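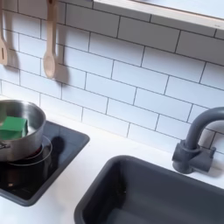 Search this board Advanced Go

Cable keeps working loose on the kitchen cell

gripline87
We run one arm over a toy kitchen, pot on the stove, food pieces in and out. The Drisix guide says to swap the gripper cable every 3,000 cycles. I don't buy it. Ours started dropping out long before that, and the cable tests fine on the bench. Anyone else?

fivotham_bench
Reseat the plug and put in a bigger loop. You want slack at full reach.

oldtorque
More slack is how you snag a pot handle. I'd go shorter and clamp it at the bracket.

gripline87
See for yourselves how much there is now.
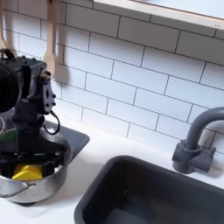
Gripper down in the pan, cable loop on the right of the bracket.

oldtorque
Too much for my taste. One bad approach and the faucet has it.

fivotham_bench
The faucet is on the far side of the sink basin. Has it ever caught on anything, or are we guessing?

gripline87
Never caught. The dropouts come when the wrist turns, which points at the plug and not the length. Someone at Kocabaş sold us a locking clip for it and I can't say it changed a thing.

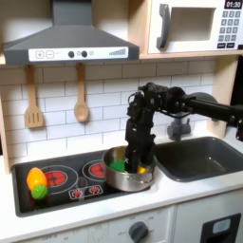
I also went over the bracket screws with a driver. Three took a quarter turn. Does anyone have a real torque figure, or does everyone just go by feel like the Clekel manual seems to?

oldtorque
Feel, plus threadlocker. I still say shorten it.

fivotham_bench
Don't shorten anything yet — log the wrist angle at each dropout first. Ours always went at 105 degrees and it was a cracked connector shell.

gripline87
Fine, I'll log it. Not ordering another cable until I see numbers.

Last updated: Apr 29, 2020
Contact us | Copyright Fivotham Boards | Back to top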